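Search posts

Liviu Ursu
November 17, 2021

OK I have been threatening to do a thread on parcel table stuff for months and tonight you're getting it. I love this part of the job more than I should. Get a snack. 1/

Background for new people: I pack and send out small orders for three little shops, Zurnudel, Drernance and Omoregie, and I also take in whatever comes the other way. Small stuff mostly. Everything crosses one table in Punville. One! 2/

When I started in April I did the labels by typing. TYPING. Reading a tracking code off a label, typing it into a sheet, reading it again to check, finding I'd swapped two digits, going back. My record for one day that way was 82 parcels and I could not feel my neck. 3/

Then I got a handheld scanner and I'm still a little giddy about it. You point, you squeeze, the line fills itself in. On the busiest day last month we got through 479. I went home and told my mother the number as if I'd won a race. 4/

So, how the table runs. Small boxes come to the middle, labels up, a few at a time. One gets pulled toward you and scanned, and the others wait right behind it. 5/

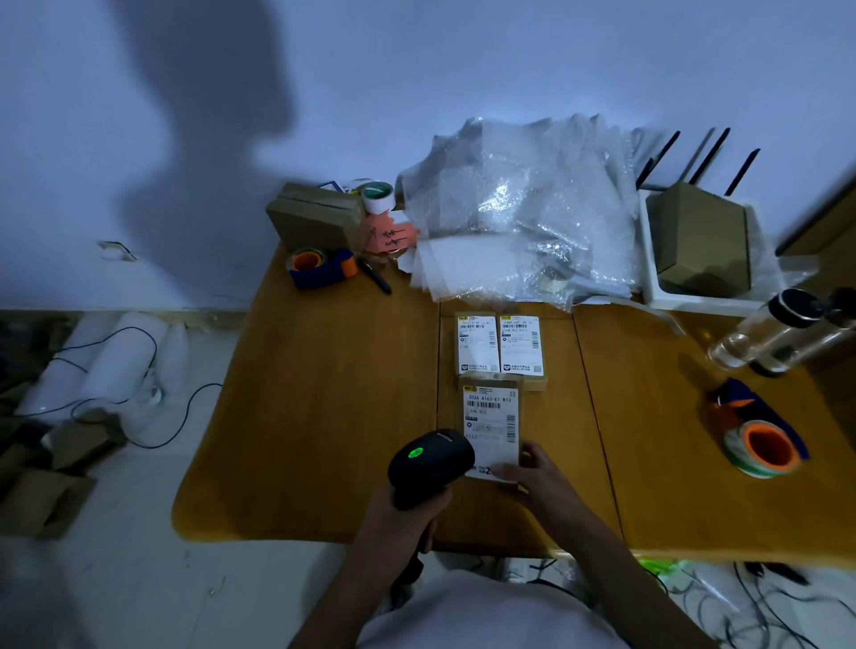 Scanner in one hand, parcel under the other. Bubble mailers piled up at the back, as ever.

The hand on the parcel matters so much more than I expected! A small kraft box weighs next to nothing and it'll skate on a smooth table if you so much as breathe on it. Pin it down, keep your fingers off the barcode, squeeze. 6/

(I covered half the barcode with my thumb for most of my first week and blamed the scanner. Sorry, scanner.) 7/

Next: angle. If you hold the thing straight above a glossy label you can get glare bouncing right back at it. Tilt it a little. I tell everyone who comes to help to tilt it a little and they all nod and then hold it straight above the label, and ten minutes later they come and tell me they've discovered tilting. 8/

Distance too. People want to get right up on the label, practically touching. Back off a hand's width and the whole code fits. If a label has more than one barcode, aim at the one you want and keep the rest out of the beam. The little square codes in the corner are a different animal and I leave those alone unless a shop asks for them. 9/

Now the bubble bags. I have opinions. I used to keep them folded in a drawer, all neat, and every single time I needed one I had to peel it off its neighbor with cold fingers. Now they live in a heap at the back of the table and I just reach over and grab. It looks like a snowdrift. I adore it. 10/

We go through 400 of them faster than you'd believe. I buy two sizes and ignore the others, because a slightly too big bag folded over and taped is fine, and a slightly too small one is an argument. 11/

Tape! You were waiting for tape. Get a proper dispenser with a weight to it that sits nicely in your hand. Then get a second one. I resisted this for ages (who needs two?) and then I spent a whole afternoon walking around the table looking for the only one, which was under the bubble bags, obviously. 12/

Two dispensers, one on each side, and you never reach across a parcel you've just lined up. It's such a small thing and it cheered me up for a week. 13/
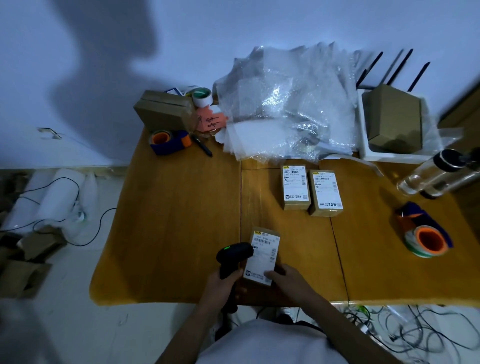
Marker pens, same idea, although I can't keep hold of those. I buy a pack and a pack later there's one left. I write on the boxes that need a second look, one big letter on the side, and anything longer than a letter goes on a sticky note. Notes get stuck on the front of whatever they're about, facing you, so you can read them without picking anything up. 14/

Sticky notes are also how I leave messages for the morning. "Zurnudel first." "Check the blue list." "We're out of the small bags AGAIN." 15/

Someone asked me last time about batch size. I scan in runs of 30 and then stop and compare the count on the screen with the count in the crate. If they match, carry on. If they don't, you've only got 30 to look through, and it's nearly always a double squeeze on the same box. Before I did it this way I once went back through an entire afternoon of parcels to find one. Never again, my friends. 16/

Listen for the beep, by the way. After a day or two you stop looking at the screen for every box and you just hear it. Squeeze, beep, slide, next. I get a real rhythm going and I'm so happy in there. Music helps but keep it low or you miss the beeps. 17/

Things I still haven't solved: where to put the wide roll of tape that doesn't fit any dispenser, what to do with labels that wrap over an edge (I flatten them with a thumb and hope), and how to drink water at a packing table without worrying about it. Cap on tight, away from the boxes, best I've got. 18/

If you pack from home and you're only doing a few orders a week you don't need most of this. A clear table, a good roll of tape and somewhere for the bags to live will carry you a long way. But if you're typing codes in by hand, oh please, try a scanner, borrow one for an afternoon and see! 19/

Tell me how your table is set up, I really do want to know, especially lefties. I'm going to answer everybody tomorrow after the Drernance pickup. 20/20

Forgot one! Wipe the little window on the scanner. Soft cloth, end of the day. Mine was reading badly for two days and it was just a smear of tape glue. OK good night.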